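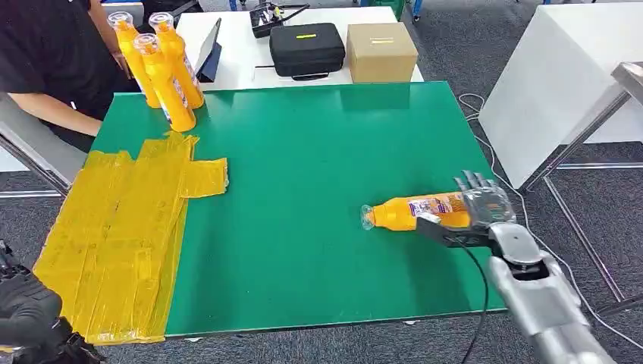
One reader in Wandside wrote to ask why her street still sets out glass and plastic together when households in Phelan were given separate bins last year. She added that she would gladly sort at home if the city would collect on the same morning.

The Illmont Department of Public Works replies that separate collection will reach Wandside in June. Under the revised schedule, 630 households will receive a second bin, with delivery beginning on the streets north of Punell Road. Bins must be at the curb by 6 a.m. and may not be set out before the previous evening.

Residents are asked to empty and rinse containers and to leave labels in place. Caps may stay on. Bags of any kind are not accepted in either bin.

Apartment buildings with more than 70 units will continue under their present contracts. Property managers will receive a separate letter. Requests for a smaller bin may be made at the Phelan service counter during regular hours.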